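Furberg Open House: Your Questions

When should I show up?
Doors open at 9 in the morning, one weekend in August, and we go until people stop asking me things. The sorting demo runs all day, so you won't miss it if you sleep in.

Do I have to book?
Please do! The room holds 200 and last year we had folks waiting out in the Clurkmont parking lot (sorry again).

What will I see the arm do?
Mostly it picks things out of one bin and puts them in the other. I choose the stuff myself, and I like a mix: a hairbrush, a blue bowl, a toy lizard, a couple of cups. Soft, hard, bristly, round, all in together.

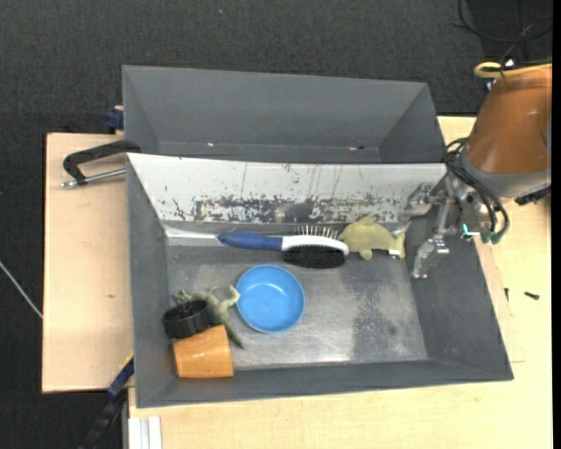 Sze-wing Ho wrote in to ask whether it ever just gives up on an item, and whether we step in when it does. Good question, and yes to both! It gets a few tries, then moves on to something else, and if it's really stuck I reach for the pause button and sort it out by hand.

Can my kids bring a toy for it to try?
Sure, as long as it's smaller than a shoebox and you can live with a scratch or two. No glass, no slime. Kids under 8 need a grown-up with them at the rail.

Can I drive it?
Not the big demo, but there's a practice station by the Voicu table with a joystick. The line gets long after lunch, so go there first.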